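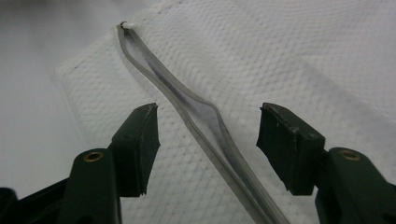 Gray zipper on white mesh

How I pack comics for the mail
Posted 11/12/21 by Dayana Zavala

I've been mailing comics out of my spare bedroom in Sudgate for a long time now, and I still get a little nervous every time I hand one over the counter. Old paper is soft! Corners go first, then the spine. So this is my way of doing it, the one I settled on after a copy of Figueroa came back to me with a crease straight through the hero's face (I still have it, it's my reading copy now).

What you need: a bag and board for each book, two pieces of stiff cardboard bigger than the book, painter's tape, a plastic bag for the whole bundle, and a box or a rigid mailer. I use the Cevudis mailers when I can find them, but any box with a bit of space around the comic will do fine. Please don't use the thin bubble envelopes. They bend, and then the comic bends with them.

Start with clean, dry hands. I don't bother with gloves for ordinary books, I just find them clumsy and I end up pinching the pages. Slide the board into the bag first with the shiny side facing out, then ease the comic in front of it, spine first. Go slow at the bottom corners. If it catches, pull it back out and try again, don't push.
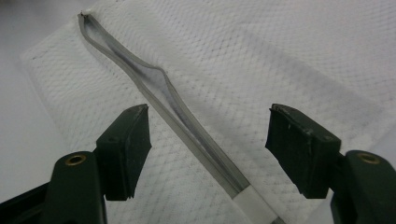 Gray tubing on a paper towel

Fold the flap over to the back and tape it down. One little piece is plenty. When you take a comic out of the bag later, fold that tape right back on itself or stick it to your sleeve, because loose tape loves a glossy cover and it will take the ink with it. Ask me how I know.

Now the sandwich. Lay the bagged comic in the middle of one cardboard piece and put two strips of painter's tape across the bag, never on the comic. Set the second piece on top with the ridges running the other way (crisscrossed like that it's a lot harder to bend) and tape all four sides. I fold over one end of each strip so the buyer has a tab to pull. People write to thank me for the tabs more than for the comics! 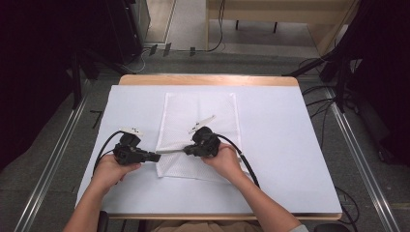
Comics hate crumbs and grit, so think about the spot you're packing on before you bring out anything good. I used to work right on the desk and kept finding tiny dents in back covers from who knows what. Now I want the kind of setup you see in the photo, a big smooth pale sheet over nearly the whole tabletop and one item lying flat near the middle, with space on every side. Dirt shows up right away on something pale, and your elbows have a place to go. Shake the sheet out between books.

Slip the sandwich into the plastic bag in case of rain, and tape that shut too. Put crumpled paper in the bottom of the box, then the bundle, then more paper on top and down the sides. Close the lid with your hand and give it a shake. If you hear it slide, add more paper. For a short stack I keep it to 26 books in one box and go up to a heavier carton, and anything bigger than that gets split up.

Last year I packed a whole batch for the Hovmont show this way, and everything I unpacked at the table looked the same as when it left my house. Take a quick picture of the front and back covers before you seal the box, and write the address inside on a slip of paper as well as on the label.

Next time I'll get into oversize pages, which need a different box and a lot more cardboard.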